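4.2 Footwear handling with the two grippers

The second task set compares the Fasari and Stitis grippers on soft, irregular goods. Both were mounted in turn on the same arm and driven by the Kuroda controller, with grip force limits left at the values given in Section 3. Each gripper was allotted 300 attempts, divided between soft slippers and laced canvas shoes.

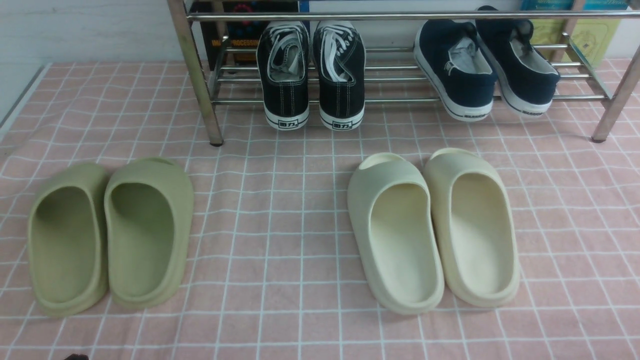 Placement error was measured at the heel, as the toe is often hidden from the head camera once a shoe is on the rack. The work area was kept the same for both grippers. Slippers and canvas shoes were used together, with the dark pairs on the lower shelf of the metal rack and the pale grid of the floor covering serving as a visual check on the position of items in front of it. The covering does not lie perfectly flat, and the grid was therefore not used for calibration.

An attempt was counted as complete when the shoe had been released within 10 mm of its target and the gripper had withdrawn without moving a neighbouring item. The Fasari gripper completed 237 attempts. Most of its failures took place during the approach, when the outer plates met the rim of the shoe before the fingers had closed.
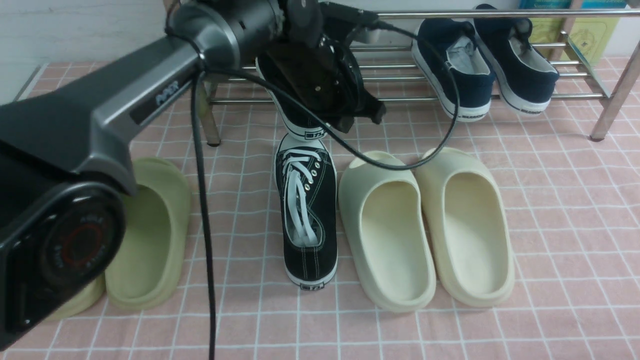
The Stitis gripper has a narrower body and was less affected by this problem, but it was more sensitive to the angle at which the heel was taken. A small error in wrist angle at the moment of closing led to a larger error at the toe. The Grivari grasp planner was adjusted once, before the main trials, to allow for this, and its settings were then held fixed. Cable routing was also reviewed, as a length of cable passing over the work area can hide part of an item from the head camera.

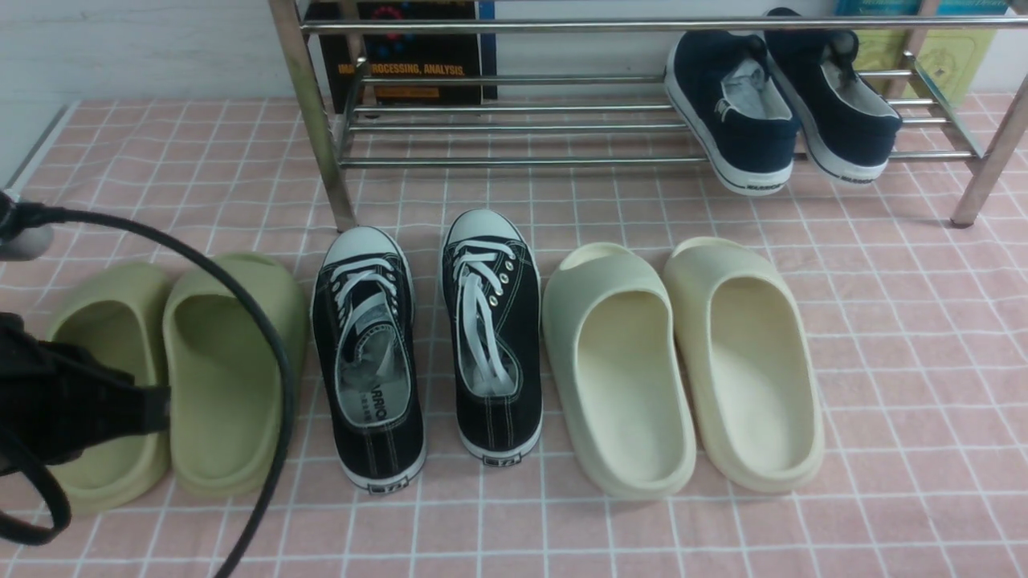

Figure 9. Gripper over the left-hand slide, with canvas shoes and a second pair of slides alongside.

Results by type of footwear are given in the next section.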